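Bristletooth suddenly not eating, 5 weeks in – what am I missing?

posted by Leena Heiskanen

Hi all. Bristletooth tang, had him 5 weeks, was grazing the glass all day long and taking nori off the clip. Since the weekend nothing. Picks at the rock, spits it out, goes back behind the overflow. No spots that I can see, breathing looks normal to me. Tank is a 50 gallon, running since November, two clowns and a goby in with him. Salinity 1.025, temp 78, nitrate a bit up but it's always a bit up. Only new thing is I switched from the Bikis sheets to the Milow ones becuase the store was out. Could it be that?? Don't want to start dosing meds if it's just a fussy fish. Also the clowns are eating like pigs so not the water I guess.

Ngô
Change back to the old food. Mine did the same thing w/ different nori, took a week. Garlic helps.

Thư Đinh
Would not dose anything yet. Few things.

First the tank – 50 is small for any tang, sorry, you'll hear that from everyone. Fine for a young one for now but he's going to want swimming room, and a stressed tang quits eating before it does anything else. Is one of the clowns bigger than she used to be? A female guarding a corner will keep him pinned behind the overflow all day and you won't see it unless you sit across the room and watch for a good half hour. Lights on, no phone.

Second, food. Bristletooths are film grazers, they comb the algae off rock and glass. If you scraped all the glass clean lately you took away his dinner. Leave the back pane alone. Put a couple of small rocks in a bucket of saltwater under a bright light till they go green, then swap them in one at a time. For the sheets, try rubber-banding a piece flat to a rock, low down near where he hides. Some never get the hang of the clip.

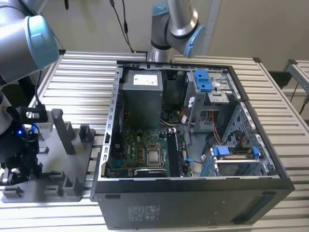

Third thing is the belly, look at him head on. Pinched in behind the head = he's been losing weight longer than you think, and then I'd be thinking internal parasites and a quarantine tank. Rounded = you have time. Keep a log of it too, what he took and when, plus temp and salinity. Mine lives on an old desktop, black tower like that one with the side panel off, and I can scroll back years and see when a fish went off its food. A notebook does the same job. Temp swings at night are the one people miss, check it at 5 in the morning once if you can stand it.

Poop is worth a look as well. White and stringy and I'd change my answer.

Leena Heiskanen
ok so the big clown IS chasing him, watched from the couch like you said. And yes I scraped all four sides, oops. Moved a rock to give him a second way out, got the green rock bucket going. Belly looks flat, not pinched I dont think. Will post again when he takes something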